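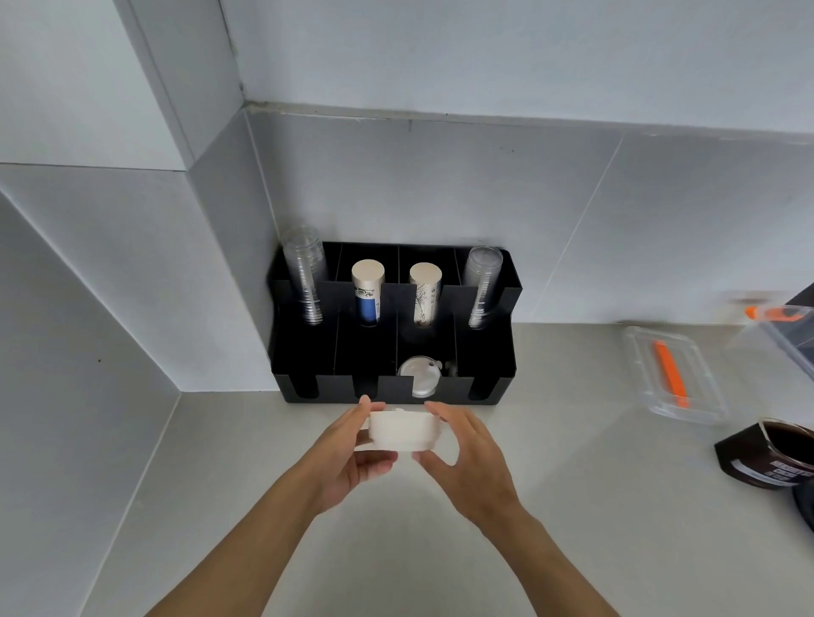 Station 2, lid and cup caddy, white lid in hand.

Skekuter drink cell — station 2 inspection, May

Caddy seated in wall corner: OK.
Cup stacks, back row, far left and far right: OK. Left stack is the taller. Load limit is 120 mm above the caddy rim; measure before restart.
Clear lids, front row, third slot from left: OK. Sip tabs must not catch the slot edge.
Container with orange spatula or scoop: on counter, right side. Move outside the arm sweep (600 mm from base).
Gripper pads: worn on one side. Replace with Gralia set, torque unchanged.
Cup pick test, 40 cycles: 2 double picks. Separator air raised one step — repeat test.
E-stop and light curtain: OK.

Open: pad replacement, repeat pick test. Cell stays in manual until both are signed off.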